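Subject: Re: [hamum-allotments] Swap table rules

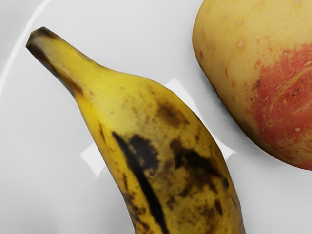

Banana and potato, one plate.

On 15 May 2019, the Irel Lane plots wrote:
> Could we agree that things on the swap table should be
> grown in Hamum? Last April I took home 13 lemons.

Agreed in principle, though it would finish off the table by June. My own plot has given me 16 radishes and a bad knee. I'd settle for "grown somewhere". Marrows are another matter: one per household, please, and no leaving them on the step at plot 78 after dark. I know which plot they come from.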